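Our simulated robot can finally tidy a bookshelf (sort of)

May 18, 2024

I promised myself I'd write something here every week of the robotics club season, and then I didn't write a word through all of April. Sorry! Most of that month went into getting the simulator to run on the club laptops, and I really didn't have the heart to blog about graphics drivers.

So, catching up. I joined the club as the person who "knows a little Python," and now I'm one of the people working on Herkidar, our entry for the Takine student challenge. The whole thing happens in simulation. You get a robot, a pretend house full of pretend furniture, and a list of chores, and your code has to do the chores. The first round is shelves: drive up to one, pick out the item you've been told to pick, and don't knock the rest on the floor.

I was a little sniffy about simulation at first. I joined a robotics club because I wanted to solder things and get grease on my jeans. But we share one real arm with two other clubs, and in the simulator I can crash as often as I like and then press reset. I have crashed SO many times. I drove into a wall for most of one evening because I had a minus sign in the wrong place (I found it on the bus home, of course, with the laptop at zero battery).

What we've got working

We call our planner Kusuma, and it's split into a part that looks and a part that moves. I work on the looking part. It takes the picture from the robot's own camera, guesses which blobs of color are separate things, and hands a target over to the moving part. In an empty room with one box in it, it's great. I was very proud of the one-box room.

Then we tried it in a furnished room, and it thought a whole row of stuff was one gigantic striped object. It went for the middle of it with total confidence. We laughed until we had to close the door.

Since then we've run 200 practice rounds with the furniture shuffled between them, and it gets a clean pick in around 7 out of every ten. The fails are nearly all crowded shelves, where bright colors sit right up against each other. Plants are weird too – it likes to treat every leaf as its own item, so now we have a rule that says to leave green pointy things alone. I'm not proud of that rule, but it stays in until after the first round!

The angle problem

The thing I've been stuck on lately is the approach. If the robot comes at the furniture straight on, my code does fine. If it comes in from the side, everything slants and the shelf ends up over at one edge of what the robot can see, with a big boring stretch of wall taking up the rest. My code loves a big boring wall. It'll report back that it has found a lovely large brown object and would like to pick it up, please.

My fix for now is to throw out anything that's too big and too plain, then turn the robot toward whatever patch has the most color changes in it. With a view like this one, the turn should be to the right, toward the shelving unit and all those red, pink and light blue bits, with the gripper still open while it moves.

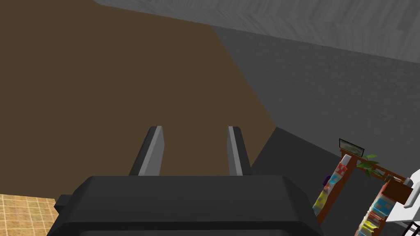 What's next

We're moving over to Garno, the bigger practice house, which has more rooms and (I'm told) a truly evil kitchen. I want another 500 rounds in there before we send anything in. I've set my old desktop up to run them overnight, and it sounds like a hair dryer.

I also need to write the notes for our team page, which I keep putting off by doing things like writing this post. If you've done color segmentation on cluttered shelves and have a trick that isn't "use a bigger model," please leave a comment. Our laptops can't take a bigger model.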